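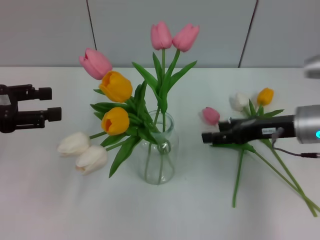

Forum > Cells and Workbenches > Setup and Upkeep > Right-hand gripper letting go of stems

areti_c
Jul 13, 2020

Hello all, Areti Chrysikopoulos again, from the Nigam workshop in Grudville (some of you were very kind to me over the belt business in March). We've got the two-arm cell on flower arranging now, artificial tulips into a glass vase, and I do love watching it, but I'm at my wits' end with the right-hand gripper. It goes down over the loose bundle on the right of the table, closes nicely, lifts, and then the stem slides through the fingers just as the arm swings towards the vase. The left one never does it! Same program, same closing force, same everything as far as I can tell. I've wiped the fingers and I've been through the cable, the one that loops back from the gripper, and it isn't tugging on anything. Where would you look next?

pemberley_bolts

Lovely job to be stuck on, Areti, I'm quite jealous. I'd look at the finger pads before anything else. We run a pair of Clandus grippers here and the pads go shiny long before they look worn, and plastic stems are slippery devils. Ours get changed every 3000 cycles whether they want it or not. What's yours on?

areti_c

Just been to look at the counter and it says 1106 on the right, and the left is much the same, so I'd be a bit surprised, but I'm happy to swap them over tomorrow and see if the fault follows the pads.

old_toggle

I'm going to disagree with pemberley, with apologies. If both sides have done the same work then pads aren't the first suspect. It's picking from a bundle with the stems all crossed over one another, so what you've got is one stem held and two others pulling on it. Lay them out singly with a bit of space between and I'd bet my lunch the trouble goes away. The left arm isn't lifting out of a tangle, is it?

pemberley_bolts

Fair, but a good pad ought to cope with a bit of a tangle! Ours do. I wouldn't want to be laying every flower out by hand each time, that's half the job gone.

iria_fan_104

Bit of both, perhaps? When we set up our Iria cell we had something very like it and it was the zero on the fingers. One gripper had been homed with a scrap of tape stuck inside the finger, so it thought it was shut when there was still a gap, and thick things were fine and thin things fell straight out. Take the tape off if there is any, home it empty, then close it on a strip of paper and give it a pull. Do both sides and compare. It only takes 5 minutes and you don't need to take anything apart.

areti_c

Oh, you are a helpful lot. Paper test done on both: the left holds tight and the right lets it slide out with barely a tug. No tape that I can find, but I've homed it again with nothing in the fingers and it's better, though still not as firm as the left. So pads get swapped in the morning, and then I'll try old_toggle's spacing as well, one change at a time so I know which it was.

old_toggle

Very sensible. Write down the closed reading before you take the pads off, mind, or you'll have nothing to compare it with.

7 replies | 2 shares

Contact the moderators | Back to top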